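4. Reposição do expositor e do carrinho

Esta secção aplica-se ao conjunto Cluseo 300, com legumes artificiais. Antes de começar, trave o expositor no lugar definitivo e confirme que os tabuleiros assentam bem na base. 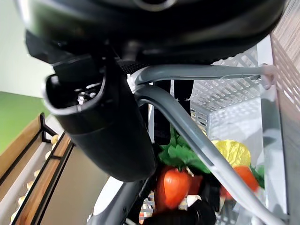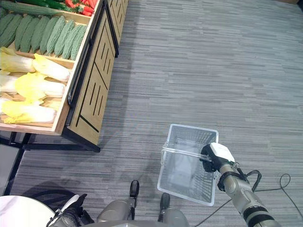
Lụa Tô observa que convém encher primeiro os tabuleiros de cima: quando começou pelos de baixo, teve de trabalhar debruçada sobre as couves já arrumadas e desfez a fila duas vezes.

4.1 Encher os tabuleiros

1. Separe os artigos por tipo. Não misture tipos no mesmo compartimento.
2. Deite os melões amargos lado a lado, numa só fila, até à divisória de madeira.
3. Deite as couves chinesas de lado, com as folhas viradas todas para o mesmo lado.
4. Verifique se algum artigo passa por cima da calha metálica preta da frente.

Nota: os talos de pimento soltos podem ser pedidos com a referência 2713.

4.2 Encher o cesto branco

1. Coloque no fundo as peças maiores.
2. Ponha as folhas verdes por cima, sem as dobrar.
3. Deixe livre a pega metálica cinzenta.

Cuidado: não levante o cesto pelas paredes perfuradas. Carga máxima: 15 kg.

4.3 Limpeza

Passe um pano seco na madeira, seguindo as ranhuras pretas do painel lateral. Lave os legumes em água morna, sem detergente, e deixe-os secar cerca de 15 minutos antes de os repor.

Para substituir um tabuleiro, consulte a página 117.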